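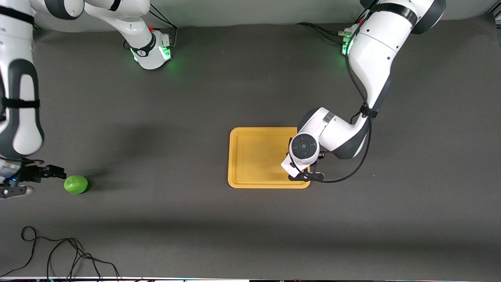 Figure 3. The two-arm cell at the Dandstead open day, with the lime on the table and the tray under the second gripper.

4.2 Public demonstration

The cell was shown to visitors during the August open day at Dandstead. The task was the fruit transfer described in Section 3: one arm picks up a single piece of fruit and places it in a shallow yellow tray, while the other arm attends to the tray. The layout is given in Figure 3. The lime and the tray were set well apart on the dark table covering so that visitors could follow the full travel of the arm.

Control software was the Jultik build used in the laboratory trials, with no changes to the grasp planner. Joint speed was limited to a lower value than in those trials, as required by the site safety plan. An operator (N. Hidayat) stood at the stop button throughout and reset the fruit by hand between runs.

Visitors were invited to choose where the fruit was placed, within the reach of the picking arm. This gave a wider spread of start positions than the fixed grid of Medeiros, and some fell close to the joint limits. Runs in which a visitor leaned over the table were halted and left out of the analysis. Lighting in the hall was not controlled, and the colour thresholds were reset 2 times during the afternoon.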